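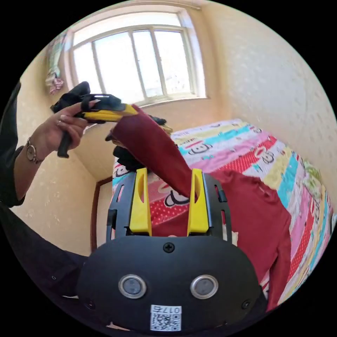 Benches are for people waiting on their spouses, a reader informed me back in March, and a museum that spends its floor space on seating has given up on art. I have been carrying that remark around with me for half a year now, the way you carry a pebble in a coat pocket, and I think it is time I answered it properly. The reader was polite, I should say, and signed off with good wishes for my knees.

My knees are part of it, I admit. But I would have argued for benches at twenty-five, when I could stand through a double bill at the back of a hall and dance home afterward, and I would have argued for them on the same grounds. Looking at a painting takes time, and standing still is hard on anybody. Put those two facts together and you have most of my case.

Let me tell you about the Shirima Gallery in Stillville, because that is where I changed from someone who liked a bench to someone who writes letters about them. The spring show there was landscapes, mostly rivers and the low wet country on either side of rivers, and the booklet said there were 259 works in it. That is a great many rivers. The walls were lovely, a sort of oatmeal color, and the lighting was the best I have seen in a building that size. And in the whole upstairs, five rooms opening one into the next, there was a single bench, in the last room, facing the fire door.

I did what everyone does. I was careful and slow in the first room and read every label. By the second room I was reading the labels of the big ones. In the third I had begun to walk with that museum walk – you know it, the sideways shuffle with the hands clasped behind – and by the fourth I was looking at the pictures the way you look at houses from a train. Then I got to the bench and sat down with a little groan (quite a loud one, I'm afraid) and looked at the fire door, and after that, because I had nothing else to do, I turned around and looked back through the doorway at a small gray painting of a ferry landing that I had just walked straight past.

I must have looked at that ferry landing for half an hour. I could tell you now how the water goes from gray to a sort of brown where the pilings stand in it, and that the person waiting on the landing has put down a bag and is leaning to one side as if it had been heavy. None of that was hidden. It had been there when I shuffled by. I simply hadn't stopped long enough for my eyes to get past "gray" and "boat."

Now, my reader would say that I could have stood in front of it for half an hour, and that is true in the sense that I could also have read a novel standing up. People do stand, and good for them. But when a room has nowhere to sit, it is telling you something about how long you're expected to stay, just as a coffee shop with hard little stools is telling you. We pick up on these things without thinking. A bench in the middle of a room says that somebody in the building believes these pictures are worth ten minutes of your life, and would like to make you comfortable while you find out.

I have heard the money argument, too, and I take it seriously, having sat through enough budget meetings at a small arts center to know that everything costs more than you'd guess. The Vukov Museum replaced its old benches last year and was kind enough to print the price in its newsletter: $2,270 apiece, in oak, made to match the floor. I gasped, I won't pretend I didn't. Then on the next page I read what it was paying for the new audio guide from Nirkeo, with the handsets and the charging cabinet and the yearly fee on top, and I stopped gasping over the benches. The oak will still be there when the handsets are in a drawer. And I don't believe a bench has to be oak, either. I would be perfectly happy on a church pew from a salvage yard, or one of those plain slatted things from the hallway of an old school.

I don't mean to be unkind about the audio guide. I tried it and the voices were pleasant and I learned a good deal about varnish. What I noticed, though, is that it moves you along. It finishes its two minutes and then there is a soft chime and a number, and off you go like a schoolchild to the next one. I kept wanting to tell it to hush and let me look. A bench never chimes at you.

The stronger objection, and the one I have less of an answer to, is crowding. When a famous picture comes to town there is a line to see it, and a person planted on a seat in front of it is seeing nothing but the backs of raincoats. I grant that. The Vukov had 3,189 people through on the closing weekend of its winter show, and I was one of them, and I wouldn't have wanted to trip over a pew. But most rooms in most museums on most days are nothing like that. They are quiet, with a guard shifting from foot to foot by the door, and it is those rooms I am pleading for. (I would like the guard to have a chair as well, while we're at it. I have never understood why a person can't watch a room sitting down.)

There is also the matter of who stays home. I have friends who used to come with me to everything and now say, oh, you go, tell me about it after. They aren't tired of art. They have worked out that a visit means two hours upright on a stone floor, and they have decided against it, and no amount of clever programming will bring them back if there's nowhere to rest between the Dutch room and the stairs. Some museums keep folding stools on a rack by the coat check, and I'm glad of them, but you have to ask, and then you have to carry the thing, and many people would sooner stay home than be seen asking.

So I have written to the Shirima, twice, and had one very nice reply saying that the seating plan is "under review" ahead of the fall hanging. I have suggested one bench to a room, set back far enough that people can pass in front, with no back to it so you can turn around and see the other wall. I have also suggested, as gently as I could, that the one by the fire door might be moved.

As for my reader, the offer stands. If you are ever in Stillville, I will meet you upstairs in front of whatever they have hung where the ferry landing used to be, and I'll bring the folding stools. You can have the good one.

20/09/2024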